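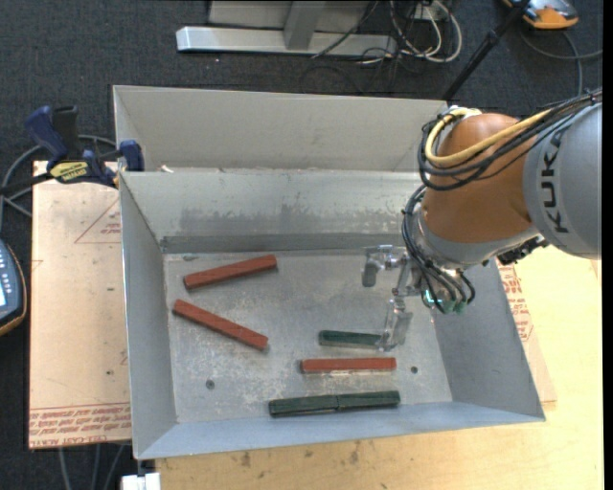 May
By Stijn Postma

Up at six for the train to Palldale and for once I didn't mind. The Tandex open day has been on the kitchen calendar so long that the ink has faded, and I'd half expected to be let down by it. I wasn't! My feet hurt and I've eaten nothing since noon but shortbread, but I want to get this down before bed.

We were put into groups at the door and ours got the picking cell first, which was the one I'd come for. I thought there would be a great cage and a yellow line to stand behind (there was a line, but a friendly one) and instead it was a wooden tabletop with two metal bins side by side, clamped at the corner with an Irwin clamp just like the one in my shed. I was so pleased about that clamp. A big KUKA arm, all that engineering, and the bins are held with something I use for gluing chair legs.

The job is to get coloured blocks out of the bin, red ones and dark green ones, lying any old how on the scratched metal floor. Easy for a toddler. But stand there and watch and you start to see why it's hard. Two of the green ones had ended up end to end in one long line, and I asked how it was meant to know that was two blocks and not one. The young woman from Wijaya who was running it grinned and said that was a very good question and they'd like to know too. Then she gave me a proper answer, most of which I followed. It guesses, it tries, and the guess gets scored. They had done 1,193 tries on this set of blocks before we came, and she wanted another 200 by the end of the week.

The fingers are see-through, which I hadn't expected, with a greyish pad at the tip. I'd have called them delicate. When it came down over the little green block beside the red one I found I was holding my breath, and so was the man next to me, and we both laughed.

It missed that one. Got it the second time, and there was a small cheer. I liked it better for missing.

After that there was a talk upstairs (too warm, too many slides, though the bit on cables was good and I wrote down the name of the sleeving) and then the Skamwood hall, where they stack pallets. Very fast, very loud, 115 an hour on the board. Impressive, I suppose, but there was nothing to root for. I went back down to the blocks twice and missed the coffee.

Must ask Wijaya whether they take school groups. Also must find my own clamp, which I lent out in the winter and haven't seen again.

Train home was late. Didn't care. Drew grippers on the back of the programme all the way, none of them any good.

Recent entries
The allotment gate, again
Rewiring the shed lamp
A wet walk to the reservoir
Chair legs, second attempt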